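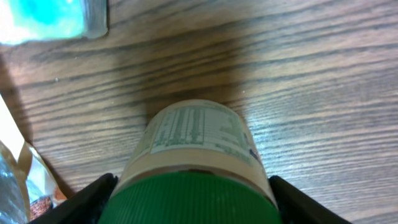
Filten Records is looking for a second pair of hands

We're a small mail order and label for heavy, strange and noisy music, and we need a part-time person to help with orders, merch and the odd tour package. Last year we shipped 1,085 parcels, nearly all of them packed by me on evenings and weekends, and I'd love some company!

Most of what goes out is vinyl and tapes, with shirts and patches on top. The catalog stands at 227 titles right now, six of them our own releases. The next one is the new Mangundap double LP, a slow, filthy, wonderful record that I have been playing far too loud since the test pressing came in. It's out in December and the preorders will keep both of us busy, so we want you settled in well before then.

What you'd be doing

Packing and labeling orders (records out of the sleeve, corners protected, you'll get picky fast)
Answering emails about late parcels, wrong shirt sizes and whether the Fluseck demo is ever coming back (it is, on tape, 50 copies)
Checking in deliveries from the pressing plant and the shirt printer
Writing short blurbs for the shop
Helping at the merch table when Cladis play nearby

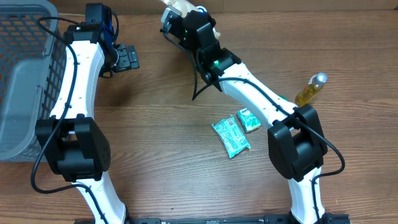
Hours are 15 a week, split over two or three days however you like. Pay is hourly, with a staff discount on everything and first pick of the damaged-corner box. You'll need to be able to lift a full carton of LPs and get up one flight of stairs with it.

You don't need label experience. We do want someone careful who writes a friendly email and gets excited about music, and it doesn't have to be our kind. If you mostly listen to dub or old country, great, come and educate us. Some spreadsheet know-how helps, as does knowing your way around customs forms, but we can teach both.

To apply, write to Cúc Ninh through the contact form on the shop page and put "second pair of hands" in the subject line. Tell us a bit about yourself, which days you could work, and one record you'd press on a total stranger, with a few lines on why. A resume is fine but optional. Everyone who writes will get a reply.

Posted July 28, 2022. Open until we find the right person.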